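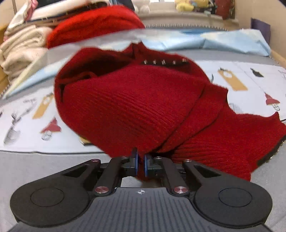
1/ Yimyam vs Fenomon: hand-held grippers on knitwear

Stovham Grip Notes
August

Right, I've had both tools for nine evenings now and I have Opinions. Short thread (it won't be short) on picking up jumpers with two fingers, which is my favourite problem in the whole world at the moment.

2/ Background for new followers: I'm choosing a fingertip for the little arm on my bench. Before I bolt anything to it I like to try the jaws by hand. You learn so much faster with the thing in your fist, and you can feel through the trigger when the cloth is about to go.

3/ The Yimyam is the one with the ribbed body and the black fingertips with blue pads. It weighs 476 g on my kitchen scales. The Fenomon is lighter, around 400 g, and I assumed I'd love it for that. After an hour I did not care about the weight one bit. What I cared about was balance, and the Yimyam sits so nicely over the wrist.

4/ Jaws first. Both close parallel, both are linkages, and on paper you'd struggle to choose. In the hand they're quite different! The Fenomon has a bit of slop at the last few millimetres, so the tips meet slightly twisted. Fine on a box, maddening on a single fold of knit.

5/ The Yimyam tips meet flat. I can come down on a hem with the jaws nearly shut, nudge them into the wool, and take up a fold without grabbing a great fistful of what's underneath. I kept doing it just because it felt good.

6/ Pads. The blue ones are thin and I was sure they'd be rubbish on anything fuzzy. My old pads (thick soft foam, cut from a sheet I bought in Flestville) squash up and swallow the fabric, then won't let go of it. The thin ones let go as soon as I open. Huge difference when you're trying to lay a sleeve down where you want it.

7/ They aren't perfect. On a slippery lining they slide unless I really squeeze, and fluff builds up on them – I give them a wipe with sticky tape between goes. The Fenomon's pads are grippier on shiny stuff, so that's a proper point in its favour.
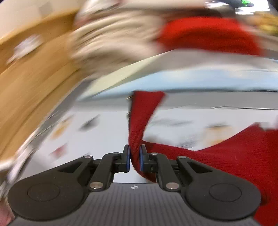 8/ Edges are where I spent most of my time. Lifting a garment by the middle of the heap is easy and tells you next to nothing, you just get a lump hanging off the tips. Get it by a placket or a cuff and it starts to open out, and you can see what shape you've got.

9/ Fastenings are the awkward bit. If one of the tips comes down on a button the jaws stop early and the cloth beside it isn't held at all. With the Fenomon I couldn't feel that happening. With the Yimyam there's a hard little stop in the trigger, quite different from closing on wool, and after a while I was correcting without thinking.

10/ Whether a motor will notice the same thing is another question. I'm hoping the current reading on my controller shows a step there. I've got it logging now but I want a much bigger pile of grasps before I say anything.

11/ Speed: slow going in, quick coming up. I had this the wrong way round for weeks. If I lift slowly the layers underneath cling and come along for the ride. A brisk lift with a bit of a swing to the side peels the fold away far more often.

12/ A few people asked about finger width. I'd go narrower for socks and baby clothes, and leave it alone for anything adult sized. I did try filing down a spare pair of printed tips and they flexed so much that the pads only touched at the top. Might try again in a stiffer plastic.

13/ Best on bulky knits: Yimyam, easily. Best on linings and sportswear: Fenomon. Towels: no real difference, both lovely, towels are a holiday.

14/ So the Yimyam jaws are going on the arm first. I need to draw a new mounting plate, and the cable has to come out of the other side or it'll foul the elbow. Drawings up here once it fits.

15/ If you've run thin pads on a motor-driven jaw, please tell me what closing force you settled on for wool! I'm guessing at the moment and I'd love a better place to start.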